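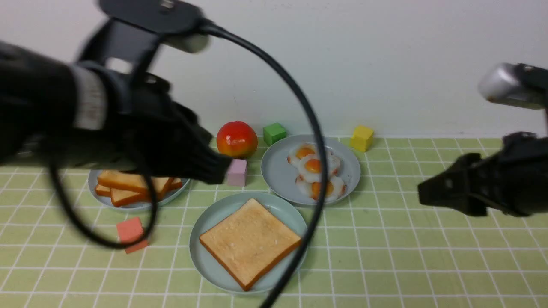 About Brenbridge Breakfast Room

Brenbridge is a small early-years school on the edge of Hisden, and for as long as we have had our own front door we have had a breakfast table just inside it. Families who come to look around tend to expect the tour to begin with the reading corner or the garden. We begin with breakfast, the pretend kind, and then we let them wander.

The school was started by Myrto Giannakopoulos, who had taught kindergarten in Rudd for years and kept a box of play food under her desk the whole time. When she found the old seed store on Dradell Lane she measured the main room, all 361 square feet of it, and drew the breakfast table on her plan before she drew anything else, the bathrooms included (the builder had something to say about that). We have grown into the rooms next door, but the first room is still the one most of us think of as the school.

Why breakfast?

Children know breakfast. A three-year-old who is shy of puzzles and wary of paint will often walk straight up to a plate and a slice of toy toast, and will have opinions about how the egg should go on it. Some families eat eggs on toast, some eat rice or soup or last night's leftovers, and all of that comes out in conversation once there are plates on the table and somebody is playing cook. We have heard wonderful things over that toast, and we have learned a good deal about the weekend, too.

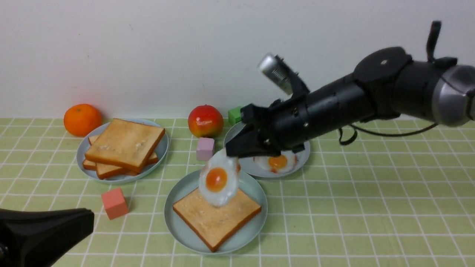 There is plenty of quiet learning tucked inside it as well. Stacking slices so they stay put takes a careful hand. Laying an egg on bread takes a careful hand and some patience – and deciding who gets the first helping takes more patience than either. Our teachers stay close by and mostly listen. If a child wants to serve the fruit before the toast, or wants to put a block on the plate and call it butter, we eat what we are given and say thank you very much.

How we set the table

We like things plain. The plates are all one soft color so that the food stands out on them, and we put out only a little at a time. A big heap of play food looks generous, but in our experience it gets poured on the floor in the first minute, and then the game is over and the sweeping starts. A few slices, a couple of eggs and something round to roll is enough to keep two or three children happy for most of a morning.

Josefien Van Loon joined us one January as an assistant and now leads the youngest group, and she is the reason the table looks the way it does. She likes the extras pushed to the back, where a child can reach for them but they don't crowd the cooking.
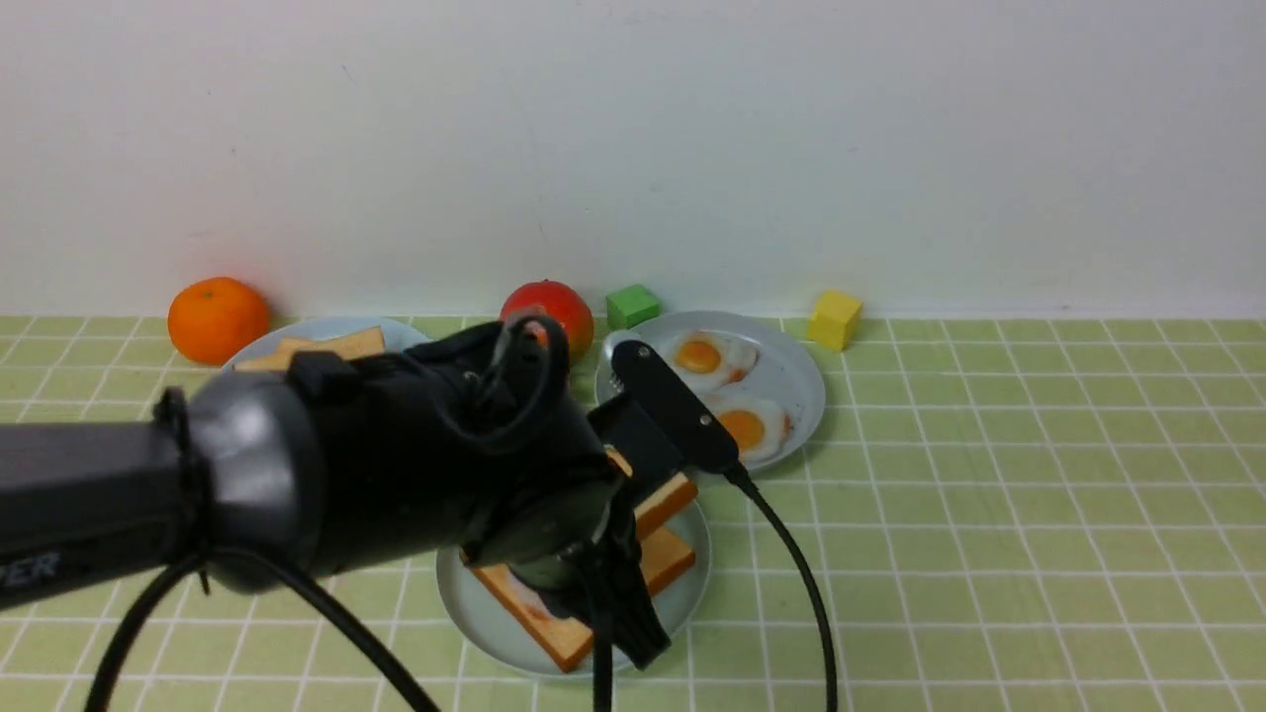
Josefien's youngest group has 12 children, and they take turns at the table in small parties. They come with their own ideas about what belongs in a kitchen, so she mixes a few ordinary blocks in with the food and leaves the rest to them. The little green and yellow cubes along the wall have been cheese, soap, presents and, for one memorable week, medicine for a sick giraffe. The toast always goes out as separate slices, never as a loaf, so that there is something to lift and lay down and lift again. Her older children have begun making up menus, which they "read" to their customers very seriously, and the prices can be steep.

Clearing up is part of the game here. Bread goes with bread, eggs go with eggs, and the plates are stacked last. It takes a good while when the children do it themselves, and we leave time for that in the morning. Many parents tell us the habit follows their child home, at least as far as the kitchen doorway.

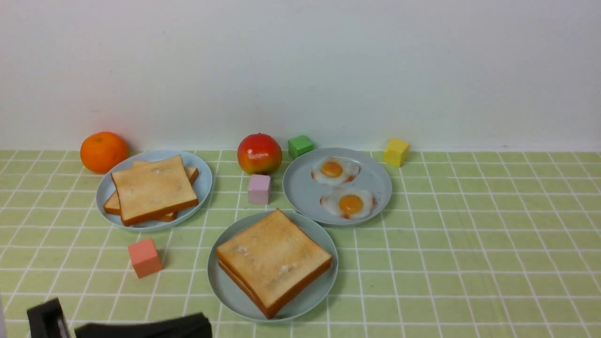 Page last changed: May 19, 2026

Come and visit

We would love to show you the room. Visits are arranged through the office, and you are welcome to bring your child, a grandparent, a baby brother, whoever would like to come. Please allow a little extra time, as we have found that children who sit down at the table are seldom ready to leave when their grown-ups are.

If you have play food at home that is no longer wanted, ask us before you bring it in. Our shelves are small, and Myrto is fussy about anything with loose parts. Picture books about cooking and eating are always welcome, in any language your family reads.

The school entrance is on Dradell Lane, by the green gate. Ring once and give us a moment to get to the door.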